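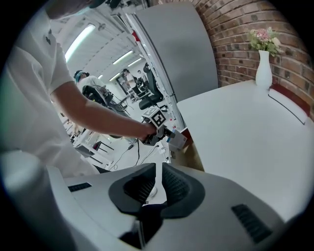

Small white box with a blue stripe, at the front corner of the tabletop.

Pindon Table Wax
Tin, 12 oz. $18
In stock, ships from our shop in Valtavitz

I started making this wax for my own kitchen table, which had gone gray and thirsty after years of kids, soup and homework (and one very long winter of jigsaw puzzles). Everything I bought smelled like a gas station or stayed sticky for a week. So I got out an old saucepan and started melting beeswax, and a lot of ruined spoons later I had something I really liked!

It's soft enough to scoop with a rag, even in a cold garage. There's beeswax in it, some carnauba to toughen it up, and a food-grade mineral oil that carries it into the wood. No color, no perfume. It smells a bit like honey when you open the tin and then the smell goes away.

How I use it
Wipe the table down and let it dry overnight. Rub on a thin coat, and I mean thin, with the grain. Go have lunch. After 20 minutes or so it'll look hazy, and then you buff it with a clean cotton cloth until your rag stops dragging. Do 2 coats the first time if the wood is very dry. After that I do mine once a year, usually in May when I can have the windows open.

One tin does nearly 12 square yards, more on maple, less on old pine, which just drinks it.

Good on: bare or oiled wood, butcher block, cutting boards, chair arms, drawer runners that squeak.
Skip it on: polyurethane, laminate, painted tops. It'll only sit there and smear. I've tried.

Will it stop water rings? It'll give you time to grab a towel. A hot pan will still leave a mark, so please keep using your trivets.

Want a bit more shine? Get the Wurnia brush too, $12, horsehair with a beech handle. My neighbor Hooman Mohammadi buffs his dining table with one and it looks fantastic, though he has a lot more patience than I do.

Tins go out Tuesdays and Fridays. If yours shows up dented, email me and I'll send another one. You can keep the dented one.

Price last updated 17 Aug 2026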